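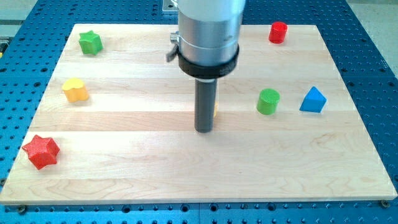
Chapter 7

Wood Moves: Why Boards Swell, Shrink and Cup

My first proper piece of furniture was a coffee table, and I was unbearably proud of it. I'd made the top from long strips of maple glued edge to edge, sanded it until my arms ached, and screwed it down hard to a solid frame. I finished it on a Saturday in the damp end of autumn. By December, with the heating on every evening, there was a bang from the front room like somebody dropping a tray. The top had split along a glue line, nearly from one end to the other, and you could have posted a letter through it.

I blamed the glue. Then I blamed the clamps. Jacqueline Deschamps, who taught the evening class I was going to back then, ran her thumb down the crack and asked me how I'd fixed the top to the frame. "Screws," I said. "Plenty of them." She laughed for quite a long time.

So that's what we're going to look at in this chapter. Timber is a bundle of tiny tubes that once carried water up a tree, and even after the tree has been felled, sawn and dried, those tubes go on taking in moisture from the air and giving it back. When a board takes in moisture it gets wider. When it loses moisture it gets narrower. It does this every year of its life, in your house and mine, and varnish only slows it down.

You'll meet three words again and again from here on, so let's get them straight. Moisture content is the weight of the water in a piece of wood compared with the weight of the same piece when it's completely dry, written as a percentage. Take a block that weighs 1000 grams bone dry. If it's holding 90 grams of water, its moisture content is 9 per cent (the sum really is that easy, and you'll be doing plenty of them in the exercises). Equilibrium is the point where the wood has settled down and is neither gaining nor losing. And movement is the change in size that happens on the way there.

Now, the bit that catches people out is that wood doesn't move the same amount in every direction. Along the grain it hardly changes at all, which is why a door frame doesn't get noticeably taller in wet weather. Across the grain is a different story, and even there it depends on how the board was cut from the log. A board sawn so that the growth rings run more or less flat across its width will move more than one where the rings stand upright. It's also more likely to cup, because one face comes from nearer the middle of the tree than the other and the two don't shrink equally. Look at the end of any plank and you can see which sort you've got. I still do this in other people's kitchens, and I've been told off for it!

Gluing narrow strips together to make a wide panel helps a great deal with cupping. Each strip can only bend a little, and if you've mixed them well the small bends tend to even out. What it doesn't do is stop the whole panel getting wider and narrower, and that was my mistake with the coffee table. Lihua Liang and Keegan Fortin, whose workshop notes I've borrowed from all through this book, keep a test panel on their wall with a pencil mark for its width in each season. I've stood in front of it in February and again in August and the marks are nowhere near each other.

We'll start with how water is held inside wood, and what happens as it leaves. After that comes a section on reading growth rings, with some sawing patterns to draw for yourself. Then we'll work out movement for real pieces, including a shop counter 3048 millimetres long that Mirko Vitale built for a bakery (its length gave him no trouble whatever, but its width certainly did). The last section is all about fixings: slotted screw holes, buttons, sliding battens and the old frame-and-panel trick, where the panel sits loose in its groove and can shift about as it pleases.

You'll need a ruler, a pencil, kitchen scales that read in grams and a few offcuts. Softwood will do nicely, and so will anything from the scrap bin at school or work. Put one offcut somewhere dry tonight and another in the bathroom, with the width of each written on it in pencil. Leave them be until we get to section 7.3, where you'll measure them again.

Before you turn the page, find a piece of solid wood furniture at home and have a look underneath. How is the top held on? Jot down what you find, even if it's a mess of old glue and bent nails, and keep it with your notes.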